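A **mini PC** is a desktop computer built into a small case, usually without a built-in screen or battery. It does the same work as a larger desktop but takes up less room and draws less power. Mini PCs are common in offices, school libraries, shop counters and homes.

## Design

Most models use laptop-class processors and memory. Heat is the main limit on speed – a small case holds less metal and moves less air, so vents are often cut into more than one side. Some models have no fan at all. Storage is normally a single solid-state drive, and power comes from an external adapter.
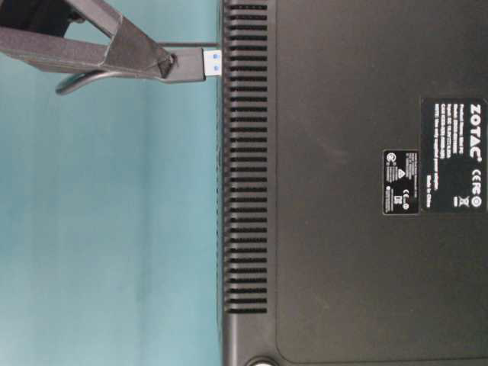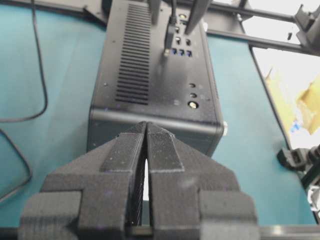
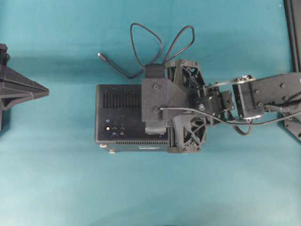
*Black mini PC; a USB plug with a blue insert is held at the device in the first view.*

## Connections

Ports vary widely between models. USB is used for keyboards, printers and outside drives, and many cases also carry a network socket and one or two video outputs. Blue inserts are often used to mark USB 3.0 ports and plugs, but makers are not required to follow this.

## Use

The public library in Etcombe replaced 72 desktop towers with mini PCs over one September. Trultholm, a furniture maker, sells a desk with a shelf sized for them. Some owners fix the case to the back of a monitor with a bracket.

## See also

- Thin client
- Single-board computer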